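Pluscombe Community Board > Roads and Transport > Stallow bridge replacement, where are we now?

saltmarsh_pete
The county put out another notice about the Stallow bridge. The lane closure is extended to October and the port access road stays one way until then. Does anyone know if the pile work is finished? I drive over twice a day and have seen one crane and not much else.

ferrylane
Piles are done on the Pluscombe side. On the Stallow side they have four left. My brother-in-law hauls stone for Dondard and he was told the last ones are waiting on a permit for work in the channel.

kd_1235
That isn't what was said at the public meeting in June. The engineer said the permit was in hand and the delay was steel. I was there and wrote it down.

ferrylane
Could be both. I'm only passing on what the drivers were told.

saltmarsh_pete
Steel or permit, the detour is the same for me. It adds nearly 56 minutes a week. The school bus has it worse.

grangeroad
The bridge was posted for weight for years before anybody did anything. I would take a slow job over the old deck. The county count was 2572 vehicles a day before the closure and a lot of those were port trucks that should never have been on it.

kd_1235
Agree on the deck. I don't agree that the schedule doesn't matter. Arrieta got the contract partly on a promised finish date. If the date moves, the county should say what happens under the contract, and so far they haven't.

tollhouse
Has anyone read the contract? It's on the county site under Public Works, way down the page. The late charges only start after the final date, and the final date can be moved for river conditions. We had high water most of the spring.

kd_1235
I read it. High water has to be logged day by day. I asked for the log and was told to file a request, so I filed one. No answer yet.

grangeroad
Let us know what you get.
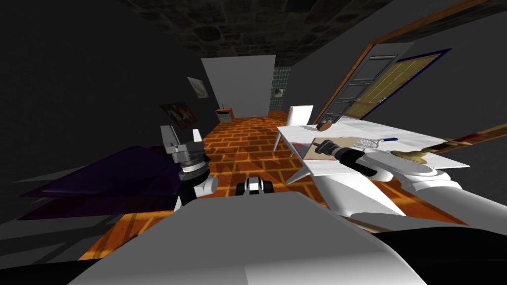
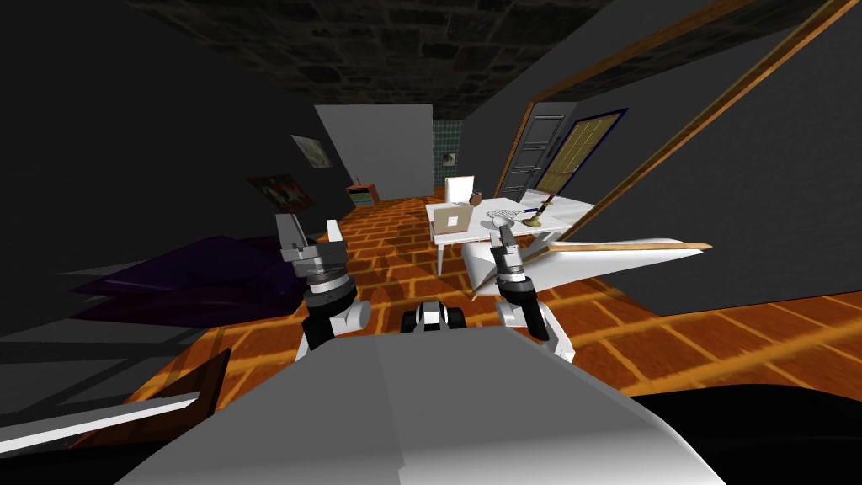 On the port road, I called the county about the one-way stretch. They said the signal at the ship repair yard gets retimed once the barge ramp opens. Right now it holds Pluscombe traffic through two full cycles in the morning. They did not give me a date for the ramp.

saltmarsh_pete
Two cycles is about right. At 7:30 it can be three.

bargemate
I work at the yard. The ramp is poured but the approach isn't paved. Dondard has the paving, Arrieta has everything else, and they don't share a schedule as far as I can tell. Go by way of the grain dock if you're in a car. Trucks can't make the turn.

ferrylane
Please don't send everyone past the grain dock. There's no sidewalk and people walk to work along there.

bargemate
Fair point. It is a public road, though, and it's posted at 25. Drive it at 25 and there's room.

tollhouse
There isn't much room at shift change. I'd stay on the port road between 6:30 and 7:00 and wait out the light.

kd_1235
Update on the log. The county wrote back and said my request is being reviewed by the legal office. They also said the Stallow side permit was amended, so ferrylane was at least partly right. I'll post the log if they release it.

ferrylane
Thanks. I'll ask about the steel next time I see him.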